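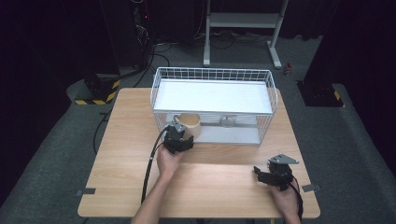 Ticket 2093 is about the picture book my wife and I have been putting together in Gridach, which is called The Heron at Arnurard and is very nearly done, except that the words on the left-hand pages come out wrong every time I export it. On my screen in the editor everything is lovely. In the exported file, though, there is a pattern of thin white lines lying over the text, up and down and across, and the words are sitting in back of it. The closest I can come to explaining it is that white wire cage on the table, with the tan cup down in the lower part under the shelf. You can tell perfectly well that it's a cup, but you're looking at it past a grid the whole time, and that is how my poor heron reads on page 15. I've tried exporting on two computers and it does the same on both.

A few more details, in case they help. The book is 25 pages, watercolor on every right-hand page and text on every left-hand one, with a soft cream wash underneath the words. The scans are large (my wife won't hear of shrinking them, and I'm on her side). The font is the plain one that came with the picture book template. I started seeing the lines in February, right after I picked up the new version of the template, but I also changed the page background that same week, so I can't swear to which one did it. I should have changed one thing at a time, I know!

Status: Open
Submitted by: Paora Ruddock
Assigned to: Gaetano Sartori

Reply from Gaetano, 9:40 a.m.

Good morning Paora, and thank you for such a thorough note. I read the sample pages you sent along and I have to say the part where the heron refuses to share the rock is wonderful. Now, to the lines. I opened your exported file and I can see them too, on every page that has the cream wash and on none of the pages that don't. My guess is that the wash is being saved as a lot of little tiles, and the seams between the tiles are showing up as white. They also seem to be stacked on top of the text layer when they ought to be underneath it, so there may be two things going on.

Could you try this for me when you have a minute:

Open the book and go to page 15.
Click the cream wash so it's selected, then choose Send to Back.
Under Export, turn off "Keep transparent layers."
Export that one page and have a look at it at full size.

Please save a copy of the book first under another name.

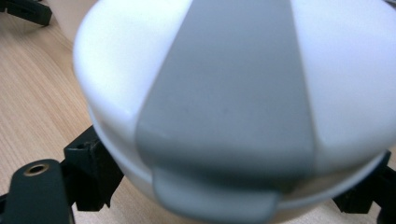
Reply from Paora, 11:15 a.m.

Hello again Gaetano, and my wife says thank you about the rock. I saved a copy, did the steps, and we are halfway there. The words are in front now and they're crisp and dark. The lines are still in the cream part if I zoom in, very faint, mostly toward the bottom of the page. My grandson couldn't find them, but he is six and was more interested in the heron. The trouble is that Bianchini, the little print shop that's doing our copies, checks everything up close, and they've already sent the file back once with error 791 and a note saying "flatten background." I don't really know how to flatten a background. Is it something I do or something you do?

One other thing, and it may be nothing. When I open the same file in the Plurkik reader on my tablet, I don't see any lines at all.

Reply from Gaetano, 1:30 p.m.

It's something you can do, and it's quick. Right-click the wash, pick Merge to Single Image, and say yes when it asks about losing transparency. You'll need to do it once per left-hand page, I'm afraid; there isn't a way yet to do them all together. Plurkik smooths out edges when it draws a page, so the seams get blended away there, and it's better to judge by the print file.
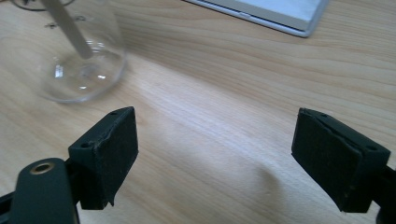

Attachment 3: tabletop, light wood grain

Reply from Paora, 4:05 p.m.

All the left-hand pages are merged and I've gone through each one zoomed in as far as it goes. No lines on any of them! The file did get quite a bit bigger, but it exported without complaint and I've sent it over to Bianchini. I'd like to keep this ticket open until they write back, if that's all right with you, just in case 791 turns up again.

Note from Gaetano, 4:20 p.m.

Status changed to Waiting on Customer. Tile seams in the wash passed along to the template team, with Paora's page 15 attached before and after merging.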